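Textbooks > Early Childhood Practice > Unit 3: Play and Materials > Chapter 9

Chapter 9
Pretend Food and the Play Kitchen

14 comments | 52 shares

Most preschool rooms have a play kitchen, and most play kitchens have too much in them. When Keith Crabtree took over the four-year-olds' room at the Grostton center, he found 200 pieces of pretend food in two bins. Children tipped the bins out, walked on what fell, and went off to the block corner. He put all but 30 pieces in a closet. By January the children were setting tables, taking orders and arguing over who got to be the cook.

This chapter looks at pretend food as a teaching material. It covers how to choose it, how to store it, and what children between three and five tend to do with it. You will need the observation sheet from Chapter 8.
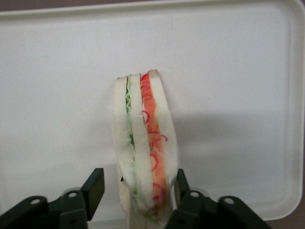
Pretend food comes in two general kinds. Single pieces, such as an egg or a banana, stand for one thing and are mostly carried, served and "eaten." Layered pieces show how a food is put together, and they bring out a different sort of talk. A toy sandwich with three slices of bread, lettuce in one gap and tomato in the other gives a child something to read from one side to the other: bread, green, bread, red, bread. Many three-year-olds will name the colors first. Older children are more likely to name the foods, and some will tell you which layer they would take out. Write down the words they use before you supply any of your own.

A plain tray helps. It marks off a place to work and keeps one child's lunch apart from another's. Trays with a low rim are easy for small hands to slide and lift. Pick one color for the whole set, and store the trays flat on the lowest shelf.

Miłosz Kubiak watched two classrooms at the Dobson Street school over one term and recorded 700 short episodes of kitchen play. In 100 of them a child compared a toy with something eaten at home. We return to his notes in Section 9.3, where you will practice sorting episodes by type.

Before you read on, sketch the play kitchen in your placement room. Mark where the food is kept and where children carry it.

Comments (3)

rlowe: Is the observation sheet the one-page version or the long one?

tamsin_k: One page. The long one is for Unit 4.

Pat D.: We cut our food bin down after this chapter. Still finding peas under the radiator.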